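Open day at the Hatus weaving and dyeing mill, Jerville

Posted January 16, 2018

I went to the open day of the Hatus mill in Jerville, and I want to write down my impressions before I forget them. The mill opens its doors to visitors only one time each year. From my town it is 80 kilometers, first by train and then by a small bus which stops directly at the gate.

We were divided into groups at the entrance. My group began in the yarn store, where the cones stand on shelves up to the ceiling. It is cold there and it smells a little of oil. Our guide explained that cotton yarn must rest in this room before it goes to the looms, so that it takes some moisture from the air. After that we walked to the dye house, and I must say this was for me the best part of the day. They make mostly blue cloth.

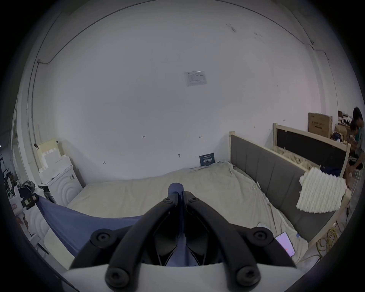
Can a visitor buy cloth directly at the mill?
There is a small shop behind the dye house, and on the open day it sells remnants by weight. You pay in cash only.

The dyeing is done in long tanks. The cloth goes down, comes up, hangs in the air and goes down again. A worker told us that for the darkest shade they repeat this many times, and that every shade has its own card with a piece of cloth glued on it. The oldest cards were written by hand. I asked if I may touch one, and she kindly permitted it.

Then came the weaving hall, which has 112 looms. The noise is very strong and we received

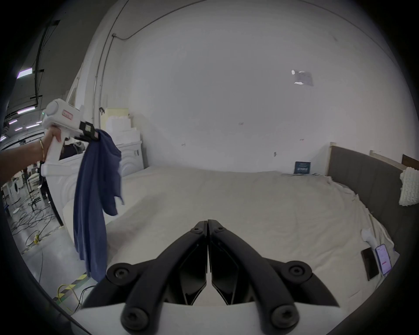
small yellow plugs for the ears. Because of this the guide could not speak inside, and he had told us everything before in the corridor. I understood perhaps half of it. What I remember is that the Zakaria looms are the older ones, and they are kept for the heavy cloth. The newer looms stand near the windows.

Lunch was in the canteen: bean soup, bread and a sweet roll with Nallomley plums. I found it a fair meal for the price. The line was long, so come early if you are hungry.

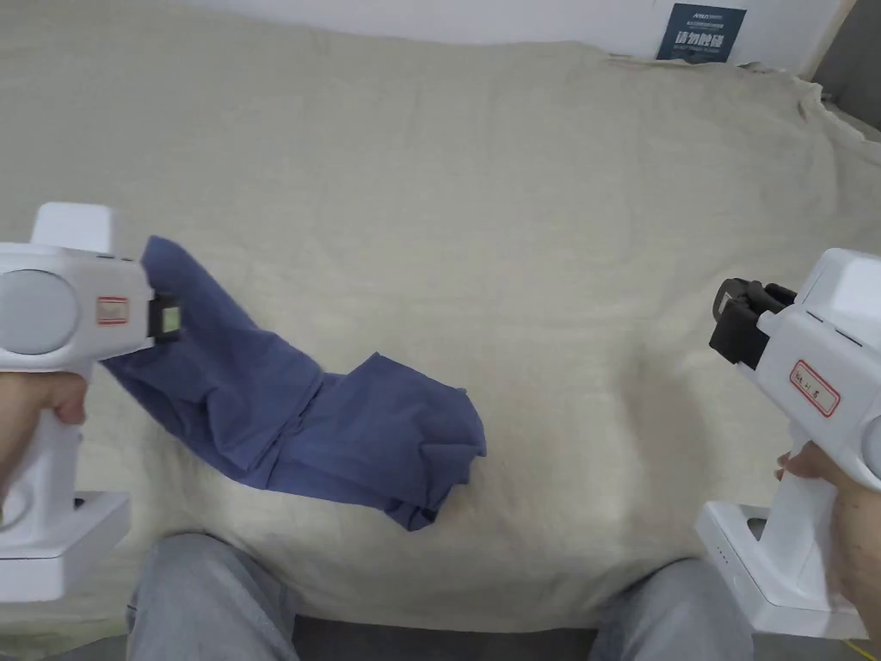 Taras Pasichnyk

In the afternoon there was a talk about washing and care of dyed cotton. I learned that I have always used too hot water for my shirts. The speaker advised to turn them inside out and to dry them in the shade. The talk lasted two hours, which was too long, and the chairs were hard.

Before the bus I went again to the shop and bought 300 grams of remnants for my sister, who sews bags. The next open day will be in October. Groups should write to the mill office beforehand, but single visitors can simply come to the gate.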